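Week 5: Two Grippers, One Pile of Laundry

Reading before lab: the Ovel parallel gripper sheet and the Oltum controller notes, or at least the pages with diagrams. We run both grippers on the same arm, with the same controller settings, and change only the fingers. If you change anything else, write it down and expect questions.

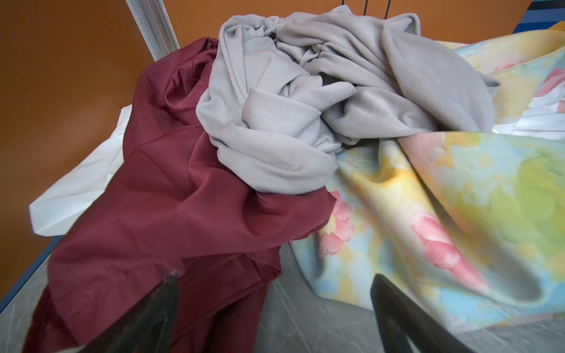 Grasp choice on cloth is mostly a matter of deciding where one garment ends. The wrist camera sees color and shine long before it sees an edge, and it is easily flattered by both. A satiny dark red piece next to a gray ribbed knit separates nicely by color, but the knit is twisted up and overlaps the floral print, so a pinch at that border may well bring two garments to the party. Mark it as a double pick, even if it looked graceful.

The Trodthorpe log has 2,946 attempts, 663 of them with the Albers fingers. Compare rates, please, and leave the raw totals alone.

Due 8 Sep 2025: one page, 2 plots, axes labeled.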